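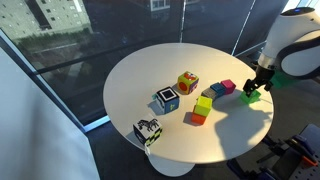

Okay, so my part is teaching by demonstration, and I want to start with why I got it wrong for most of February. I thought more demos meant a better robot. We had 1,991 of them before Tyyne Laitinen sat me down and made me watch a bunch back to back – ouch! Take the green block in the gripper up there. Easy grab, it's over at the right, at the end of the row. Now look at the yellow one sitting on the orange one. I came at stacks like that differently every single time, depending on how much coffee I'd had.

(Pause. Let people look at the stack.)

So we threw out a lot and started over with around 1,000 that Everaldo Pacheco and I drove by remote, slowly, with the same approach each time. Much better! Mention that Nokard is our name for the logging tool, somebody always asks.

Next bit is the wrist view. This is my favorite, because you find out how little the robot gets to see when its own fingers are in the way. Look at the green block: you get the top, with that square opening, and the front is hidden behind a finger. I steer from this view now, even when I could just look at the table.

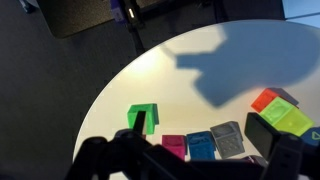 Hand guiding versus remote

Ask who has pushed an arm around by hand. It's fun, and your arms get tired by demo 13. Then over to Ifeanyi for the numbers.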